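在Leline,毛衣是按坏法收的

阅读时间:11分钟
分享 241 评论 64

电话约的三点,我迟到了,路上堵。上田拓海(Takumi Ueda)没抬头,说坐,等他收完这一针。等了好一会儿。那一针其实是一整排。

Leline在Vulldale的旧街上,两间铺面打通,前面收活后面干活。没有招牌灯,门上一张纸写着营业时间,纸还是手写的。进门右手边是架子,毛衣叠着,每件上别一张小卡片,写姓、写哪儿坏了。卡片按坏法分:虫、勾、磨、缩、脱线。"缩"那一格最少,他说缩了的大多数人直接就不要了,"其实缩一点是可以拉回来的,缩成毡子那就没办法。"

他修毛衣。只修毛衣,偶尔围巾。手套不收。问为什么,他说手套五个指头,工钱收少了亏,收多了人家不高兴,干脆不收。

先说怎么入的行。他本来学的是会计,在一家做管件的公司对了几年账,中午休息在楼梯间里织东西。"一开始是织围脖,织了送人,送到没人可送了。"后来外婆一件开衫肘部破了,拿去问了三家店,都说不修,有一家说可以缝块皮补丁上去。外婆不要皮补丁。他就自己拆了袖口的一小段线,照着原来的针法补进去,补得很难看。"歪的。颜色倒是对的,线是它自己身上的嘛。"外婆穿出去了,穿了两个冬天。

那件开衫现在挂在店后面,肘部又补过一次,这回不歪。他让我摸,我摸不出来在哪。他翻到反面指给我看,线头藏在一排反针底下。要不是他指着我真得找半天。

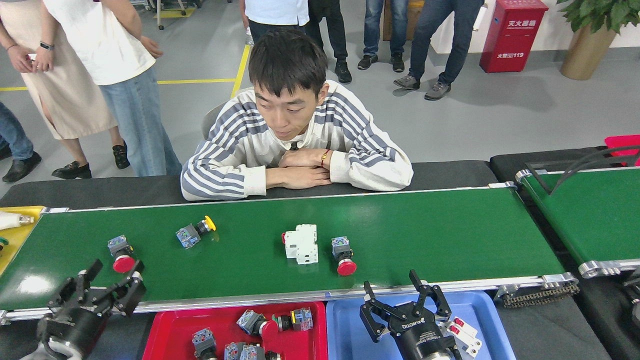 总第64期

聊到线。这个他话就多了,我笔记记不过来,下面几句顺序可能有点乱。

"补毛衣八成时间在找线。"粗细对了颜色不对,颜色对了捻度不对,都对了新旧又不对。新线太亮,补上去像贴了一块胶布。他的办法是买旧毛衣来拆,二手店、教堂义卖、人家清仓库,见到纯羊毛的深灰藏青驼色就拿,拆了洗了绕成小球,抽屉里全是。抽屉上贴了标签,标签上的颜色名字是他自己起的,"湿水泥"、"旧茶"、"星期一"。我问星期一是什么颜色,他拉开给我看,一种很闷的蓝。

最好的一批线来自Sawatzky,一家已经不做了的小纺纱厂,在河对岸。关门那年清库存,他借了朋友的面包车去拉,一共拉回来189个筒子。"车后门都关不严,拿绳子绑的。"回来才发现有一箱被潮气泡过,晒了一个多礼拜,还是有味道。那箱现在也用完了。问他用完以后怎么办,他说再找呗。

Sawatzky的线他认得出来,闭着眼都认得,他说有点扎,油性大,洗过三四次以后才软。"现在的线一上来就软,软得快,起球也快。"我问这算不算老生常谈,什么东西都是以前的好。他想了一下,说不全是,现在混纺的袜子就比以前的结实,袜子他穿新的。

机器只有一台,Tritell的老横机,手推的,针床上缺了两根针,他用的时候绕开那一段。大面积的破才上机器,先织一片出来再一针一针接进去。小洞全靠手。机器是从一个退休的女裁缝那儿买的,价钱他不肯说,只说"便宜得我不好意思,后来又给她送过两回苹果"。说明书丢了,卡片图样也丢了一半,剩下的他全复印了一份放在家里,怕店里漏水。店里确实漏过水,前年,漏在熨台上。

我问什么人来修。

什么人都有。他翻本子给我看(姓遮住了)。有一位每年十二月来,同一件费尔岛背心,每年坏不同地方,今年是领口。有学生,拿来的是几十块钱的毛衣,修的工钱比衣服贵,他会先讲清楚,讲清楚了人家还修,那就修。有个男的拿来一件女式的毛衣,袖子上被虫咬了几个小洞,说别补得太好,留一个洞。"我说哪一个,他指给我看。我就留了那个。"为什么留,没问。他说客人讲就听,不讲不问,这算店里唯一的规矩。

还有退货的。他自己提的,我没问。有一件米白的绞花,补完客人说看得出来,站在窗边看,说那块发黄。他也看了,是有一点。钱退了。那位后来又拿了别的来,"可能也没别的地方去吧。"说完笑了。

中间来了个电话,他接了,对方问羊绒大衣能不能改短,他说不做大衣,然后报了另一家店的地址,连哪天休息都说了。挂了电话接着讲,讲到哪儿忘了,我也忘了。我们就从价钱讲起。

价钱。一个铅笔头那么大的洞,他收的钱大概够吃一顿午饭。领口整圈换罗纹,贵一些,要拆要挑针,一天就没了。去年全年收进来的活,他记了账(到底是学会计的),241件,其中约100件是肘部和袖子的。"你看,一半不到,可是占的时间绝对过半。"领口第二,下摆第三,腋下也不少,腋下的他不太爱做,补完形状不好摆平。

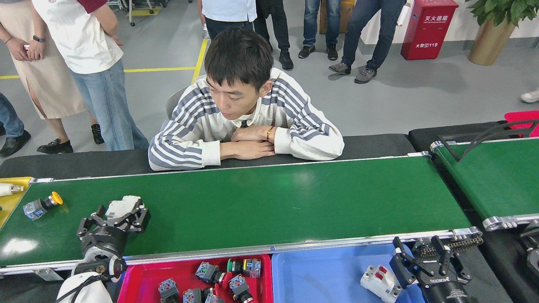
肘部坏得最多,这件事他讲了快二十分钟,我尽量缩短。他说大家都以为是肘尖那一点先破,其实往下一掌宽、前臂贴桌子的那一面,薄得更早,只是没破,客人看不见。你把毛衣套在手上对着灯一照,那一片透光。什么人这一片薄得快呢,爱趴着的人。两条胳膊一叠,搁在桌沿上,整个上身的重量就压下去了,像照片里小伙子那样,胳膊叠在黑色的边沿上,低着头往下看。他那件毛衣浅底宽条,条子是偏蓝的灰,上田说这种宽横条的他修起来最头疼,破洞要是正好跨在两个颜色中间,就得备两种旧线,接缝还要对齐那条边,差一排都看得出来。"窄条反而好混过去。宽条没地方躲。"我问那怎么办,劝人别趴?他说劝过他弟弟,没用。

他给的办法是这样:薄了就拿来,别等破。薄的时候他可以沿着原来的线走一遍,行话叫复绣,等于在旧针上再描一层新的,正面几乎看不出来,反面会厚一点点。破了再来,工钱翻倍,还未必好看。"可是薄的时候没人来。"本子上那么多件袖子,趁薄送来的他一只手数得过来。

于是他去年开始在取件的时候多干一件事,顺手把整件衣服对着灯照一遍,哪儿薄了用粉笔点一下告诉客人。有人当场说那一起做了吧,也有人脸色不太好,觉得是推销。他就改成只写在卡片背面,不说。看不看随便。

我自己穿的那件也让他照了。左边袖子,透光。右边还行。他说你写字用右手吧,左手是拿来撑脑袋的。对的。

讲讲洗。这是我答应编辑一定要问的,读者来信总问。他说的跟标签上写的差不多,没什么秘方,失望的话抱歉:冷水,少洗,洗衣液用一点点,别拧,用毛巾卷起来压水,平着晾。挂着晾的会长,他见过一件下摆长到膝盖的,本来是短款。放之前要洗干净,虫子咬的是有油渍有汗的地方,"它不是冲着羊毛来的,它是冲着你的午饭来的。"樟木块他用,但说香味没了就等于一块木头,得拿砂纸磨一磨。真怕虫的话冰箱冷冻几天,装好袋子,拿出来别马上打开,等回到室温。

起球要不要剪?剪。用梳子还是用电动的?他两种都有,电动的坏了还没去买新的。

又来了一个客人,取件。一位老太太,灰色高领,领子松了,他给里面穿了一圈细的弹力线。老太太当场套在外套外面试,转了两圈,付了钱,又从包里掏出另外一件。他看了一眼,别卡片,写"磨"。整个过程没说几句话,我在旁边喝掉了他给我倒的茶,茶凉的。

问他有没有徒弟。没有正式的。周六下午有几个人来,自己带破毛衣来补,他在旁边做自己的活,谁问就答。收一点场地费,买线另算。有一位来了一年多,补得比他快。"她手稳。我眼睛已经不太行了,深色的我晚上不做,做了第二天还得拆。"藏青和黑的全留到上午,靠窗做。Vulldale这地方冬天下午三点多光就没了,所以冬天深色的活积得最厉害,偏偏冬天送来的也都是深色的。

那为什么不涨价。为什么不多开几个灯。为什么不去大一点的地方。我一口气都问了,时间不够了。

灯买过,他嫌灯下看颜色会骗人,白天一看补的那块是绿的。涨过一次价,前年,涨完客人没少,他反倒过意不去,领口那一项又调回去一半。大地方不想去,房租,还有Vulldale有个好处,人家走路就能把毛衣送来。他说要寄的活他收得很少,寄来的毛衣他没见过那个人,不知道怎么穿的,补出来总觉得少了一步。"看人怎么坐的,你就知道袖子要不要多加一层。"

我说那看我呢。他说你一直在看表。

是在看表,停车只付到五点。

临走又聊了两句收尾的事,他指着针盒讲的,我觉得有用,抄在这里。补完不要马上熨,先放一晚上让线自己松开,第二天垫一块湿布,蒸汽,熨斗悬着不要压下去。线头留长一点再剪,留到小指指甲那么长,洗过一次以后再修短。太急着剪干净的,一洗就缩进去,然后洞又回来了。他早几年吃过这个亏,给人免费返工了一整个春天。

最近在做的一件是个难活,他从架子最上面拿下来,提花的,前片被火星烫了一串小眼,烫过的地方线头发硬,得先把硬的剪掉,洞就更大。图样没有,他拿方格纸一格一格描下来,缺的地方靠另一边对称推。推到一半发现当初织的人左右织得不一样,有一朵花少了一瓣。补还是不补?他打电话问了客人,客人说少的那瓣照旧少着。方格纸上他用红笔圈了,旁边写了两个字,"不动"。

年底收活收到12月25日,星期三,那天只开上午,之后歇到过完年。他说急的话早点拿来,又说其实也没有什么毛衣是急的,然后想起来有一件是急的,有人要穿着去见女方父母,翻了半天在"勾"那一格的最下面翻出来,还没动。

他就坐下开始做那件了。我自己开的门。

袖子我没留下。外面太冷,下回吧。

分享 241 评论 64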